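Laundry robot trial halted at Fastonby after gripper fails to let go

A trial of robot arms that sort and lay out clothes for cleaning has been stopped at the Kudport site in Fastonby after one of the arms kept its grip on a garment when it had been told to release it.

The fault was logged on 16 Jul 2018. A technician had pressed the pause button so that she could straighten a jacket by hand. The arm stopped moving as it should, but the fingers stayed shut. When she pulled the jacket free, the arm moved 29 millimetres towards her before the safety circuit cut the power. She was not hurt. The jacket lost a button and part of its lining.

Kudport, which cleans and repairs workwear and hired suits, has been running the trial since January with Clurnora, the company that makes the gripper and writes its control software. The arms work in small metal-framed cells, picking up one garment at a time and spreading it out so that a second system can check it for marks and tears. The software package is called Yeoman.

Tamer Daher, operations manager at Kudport, said all work with the arms near staff was stopped the same afternoon.

"The pause button is there so people can put their hands in," he said. "If the fingers are still holding on, then it isn't a pause as far as we're concerned. We've told Clurnora we want that put right before anyone reaches into a cell again."

The cells are lined with patterned paper and printed cloth, so that the cameras learn to find a garment against a busy background. Pinstripes have been among the harder fabrics for the system, as the lines bend and break up wherever the cloth folds. 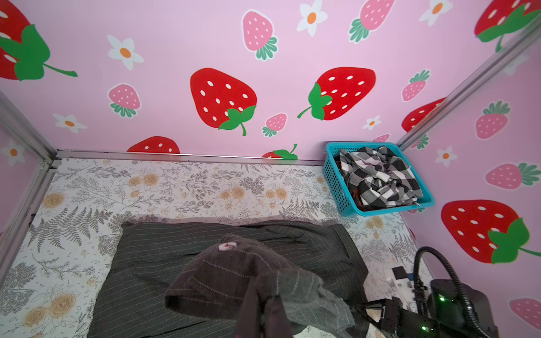

What went wrong

According to a notice sent to Kudport staff, the pause command was reaching the arm but was not always reaching the gripper. The two are run by separate controllers. If the pause came while the gripper was still closing, the message to open could be dropped, and the gripper carried on holding with full force.

Clurnora said the movement of the arm was a second fault. When the technician pulled on the jacket, the arm read the tug as a load and tried to correct its position. It should have ignored any load while paused.

The company went back through the records and found the release message had been dropped on 81 earlier occasions. On all of those the arm had been left to itself and the missed message was cleared at the next start, so no alarm was raised. Staff had reported 2 cases of a gripper being "sticky" in the spring. These were put down to worn finger pads, and the pads were changed.

Mr Daher said those reports should have been looked at more closely. "We changed the pads and moved on. The people who wrote it down had it right."

What has changed

Clurnora has sent out a new version of Yeoman in which the gripper must confirm that it has opened before the pause light comes on. If it has not confirmed within 90 milliseconds, power to the whole cell is cut. Arms will also hold still under any outside load while paused.

The new version is being tested at Fastonby with the guards closed. Staff load the garments, leave the cell and shut the guard before the arm is switched on. Suits are being used for most of the test runs, including dark pinstriped pieces of the kind the system has struggled to lay flat.

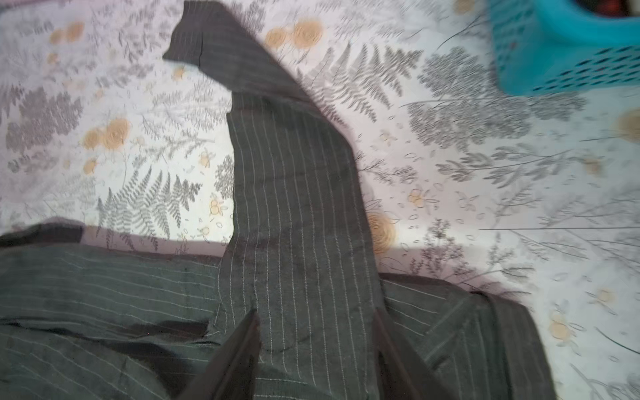

A pinstriped garment spread on the printed cloth, with the turquoise basket behind.

Kudport has asked for an outside engineer to check the wiring between the two controllers before the guards are opened again. No date has been set for that visit. Until then, buttons, linings and loose threads are being checked by hand at the benches, and customers' orders are not affected.

Staff who notice a gripper that is slow to open, or that holds on after a pause, are asked to press the red stop button, leave the garment where it is and tell the shift lead.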